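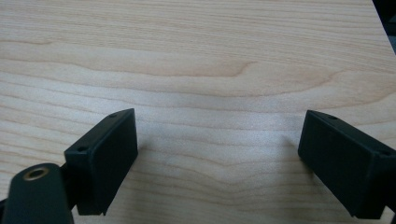
Small Press, Long Winters

Melaniia Vasylenko drew the first 11 pages of Drollex in her sister's kitchen in Flultamcombe, mostly at night, with the radio low (she still can't ink in silence).
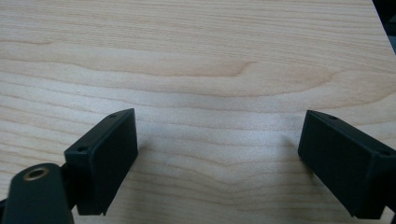

She had meant it as a short story, but the lighthouse keeper kept talking and she kept letting him, and by April she had 205 pages and a very patient editor at Kravchuk.

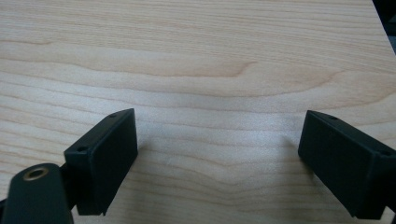

The second volume brings back the ferry twins, I'm delighted to say, and it's in shops 1st June.

Comments

jidard_fan: More twins please!!

Oona: Will the hardcover match book one? My shelf needs to know.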